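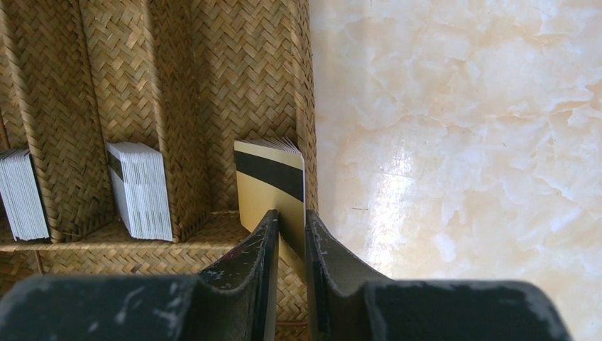

According to Jitendra Singhal, the cards were the first task in the course where a team could not hide a bad grip. A block held off center still goes where it is sent, he told the other students in the review session, but a card held off center turns in the fingers and ends up against the divider. His remark was repeated in most of the final reports, and it shaped how we graded the task in the second half of the term.

Figure 4. Card task, wrist camera view. The gripper holds the gold card upright in the organizer.

4.2 The card task

The student project at Sitcombe ran for one term with 24 students in 7 teams. Each team wrote its own control program and used the same arm, which was booked in turns. The card task came after block stacking and before the open project. A team had to take a named card from one compartment of a woven organizer and set it upright in another without knocking over the cards already there.

We chose cards for two reasons. They are cheap to replace, and they are thin enough that a small error in finger position shows up at once. The woven dividers added a difficulty that we had not planned for. Several teams found their edges by looking for straight lines in the wrist camera view, and the weave gave them far too many. Two teams solved this by blurring the picture first. Another gave up on edges and looked for the color of the target card, which worked well for the gold card (Figure 4) and poorly for the white ones.

Over the term the teams logged 800 attempts. An attempt was counted as failed if the card was dropped, if it bent, or if a neighboring card left its compartment. Teams were asked to write down the cause of every failure in their own words. We later sorted these notes by hand, and İlker Erdem sorted them a second time without seeing our labels. Where the two sets differed, we went back to the camera recordings.

The most common cause was closing the fingers before the arm had come to rest. This was easy to fix with a short wait, but most teams did not find it until they watched their own recordings at low speed. The second was picking up two cards together, and we discuss it in Section 4.3 along with the changes teams made to their grip force settings.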